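Section 5: Setting up the keyboard and mouse

Now that the Forden desk is standing level and the screen is in its place, you can turn to the part you will have your hands on every day. Please don't hurry it – a few quiet minutes spent here will save you a good deal of shuffling about later on.
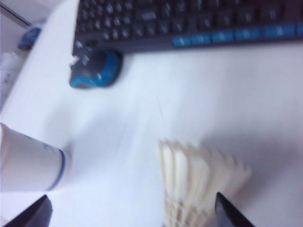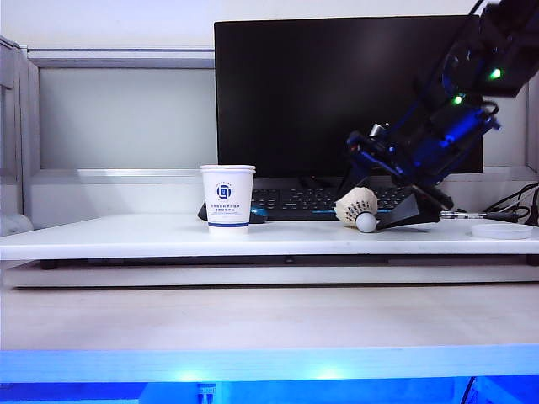 Black keyboard and mouse with blue details, on a white top.

1. Wipe the desk top with a soft, dry cloth and let any crumbs go into the bin.

2. Set the keyboard down in front of the screen, with its long edge running level with the screen. Sit in your usual chair and see whether your elbows rest comfortably by your sides.

3. Put the mouse wherever your hand naturally falls. Left-handed users are very welcome to swap it over.

4. Plug both leads into the Teltutus hub and wait 5 seconds before switching on the screen.

5. Type a line or two. If nothing appears, unplug both leads, count to 60 and try again.

Note: We do like a clear desk at Simard, but we know how things gather! Pens, lids and bits of sports kit are quite all right, so long as your mouse has 16 cm of free space to move in.

Caution: Keep drinks well away from the keys. Should you have a spill, switch off at the wall, turn the keyboard upside down on a towel and leave it for 2 full days.

When you are happy with everything, carry on to Section 6, where we fit the Ondiser cable clips.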